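Last updated: Jul 7, 2024

Are they any good yet? A view from the packing end

Every summer somebody tells me the robots are ready. This year it was a man from Haslinger, on the stage at a trade day in Drinden, with a film of a machine folding a towel. The towel did get folded. I timed it on my phone at four minutes, and the film had been sped up in at least two places.

I have worked in and around small workshops for 27 years, mostly gearboxes and pump parts, and I would love to hand over the dull jobs. Palletising we handed over long ago. Welding too, on the long runs. What is left is the fiddly stuff -- picking a part out of a tray, turning it the right way up, getting it onto a peg without jamming it. A school leaver learns that before the first tea break.

The sellers like to jump from there to the kitchen. Fameo has a brochure with a robot arm loading a dishwasher, and I notice the plates in it are all the same plate. Mine aren't. There is a gravy boat in my dishwasher that defeats my own family.

So I ask a smaller question. Can it put a gear on a pin, all day, with the gears lying any old how? When Kelamel showed their arm I asked for the number of tries and the number of failures. I got the tries, 2378 of them. The failures were "still being looked at".

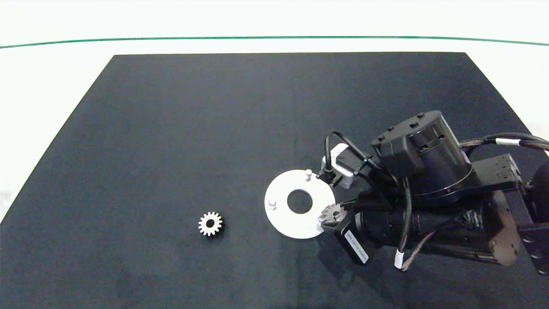
A gear is a kind test, too. It is stiff, it keeps its shape and it doesn't care which way round it goes until the teeth have to meet something. A wet sock is far harder, and so is a bag of flour with the top open. If a firm can't give me a failure rate for metal on a flat table, I don't want to hear about laundry.

I'm not saying never. I was wrong about the welding, and said so at the time. But I'd want to see a full shift, at normal speed, with the person who usually clears the jams sent home -- and then I'd want to see the next day's shift as well.

17 comments
4 shares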